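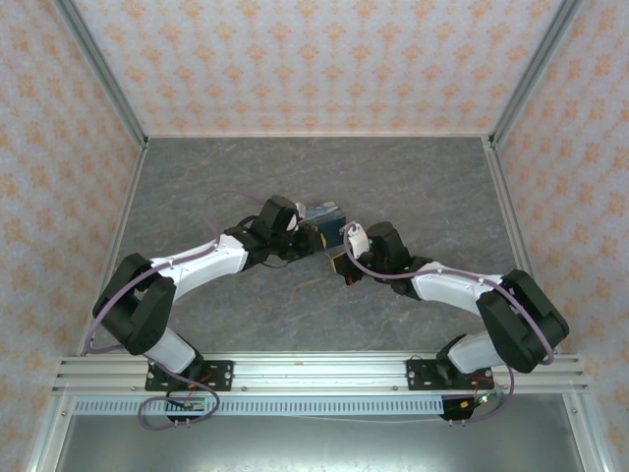 *Hanna Hrynyshyn, course lead, first-year computing, Ternham. Tue 3 September. To: Olesia Harasym, Orent Fund. Copied to Matvii Didenko.*

Olesia, you asked for a plain account of the joint degree's first year and of what your grant has paid for. I have left out the student quotes. We have plenty of nice ones, and I don't think they tell you much, as the people who were unhappy mostly didn't fill in the form.

## Where we are

The new degree (half computing, half social science) took its first students last autumn. We had planned for 80 places and filled them, which the faculty newsletter called a sign of strong demand. I'm less sure. A fair number came through late transfers from the single-subject course, and when Uliana Tkachenko talked to them in the spring, several said they had moved mainly to get away from the second maths module. They are welcome, but they shouldn't be counted as proof that school leavers want this degree. We won't know that until we have had at least two ordinary rounds of applications.

The joint timetable worked badly in the first term and tolerably in the second. Two departments book rooms on two systems, and for five weeks the Thursday seminar clashed with the programming lab. It has been fixed for the coming year, or so I am told. I have seen the draft timetable and the clash is gone from it, but last year's draft looked fine too.

## Drop-in sessions

This was the largest part of the grant, so I'll spend longest on it. We ran drop-in help every weekday afternoon during term, staffed by second and third years from the older courses. The sign-in sheets show 2,312 visits over the year.

Please be careful with that figure. It counts visits. A small group of regulars treated the room as somewhere warm to do their coursework, and signed in each time they came back from lunch. Matvii would like to put it at the top of his summary, and I have asked him not to. What we can say is that the room was busy before deadlines and close to dead in the second and third weeks of each term, when new students are most likely to be lost and least likely to admit it.

Did the sessions help anyone pass? Regular visitors did better in the programming exam than those who never came. They also went to more lectures and handed in more of the optional work, so I'd expect them to have done better anyway. Uliana has suggested comparing students whose own timetable made it hard to attend with those for whom it was easy. That seems to me the only fair test we could manage with the records we have, and she will try it by the end of October.

## The reading platform

We bought a year of Semura for shared notes and set reading. The licence covers more than 300 accounts, far beyond what we needed, but it was the smallest size on sale. Most students opened it in week one. By the spring they had moved to a group chat of their own, which staff are not in, and I'm told it works very well.

I don't want to renew. Schwaiger, who sell it, have offered a discount and a training day. My view is that the students didn't lack training – they had something they liked better. If you feel strongly the other way I'll listen, but I would want to hear it from someone who has used the thing for a full term.

## Money

Spending is within budget. Mentor wages came in a little over and travel well under, as the planned visit to our partner department never took place. There is 1,000 pounds left in the equipment line. I'd like your agreement to move it into mentor hours for those quiet early weeks, with mentors going into the seminars instead of waiting in a room to be visited. It may make no difference. It is cheap to try and we would know by half term.

## Staffing

Olesia Dovhaniuk joined us in July and takes over the first-year seminar. She has taught on a joint degree before and has already cut the handbook by half, over some protest from me. She was right about most of it. We are still one tutor short on the social science side. The post has been advertised twice, and the second advert drew fewer replies than the first.

## What I can't tell you yet

- Whether students are staying. Everyone has said they'll be back, but re-enrolment is open for another fortnight and last year's promises on the older course didn't all hold.
- Whether employers know what the degree is. The two I asked said it sounded interesting, and one then asked if it was web design.
- Whether the name should change. Matvii has a list of alternatives. I haven't liked any of them so far.

Uliana's comparison will come to you with the autumn figures. Could you let me know about the equipment money before teaching starts? The mentor rota has to go out that week.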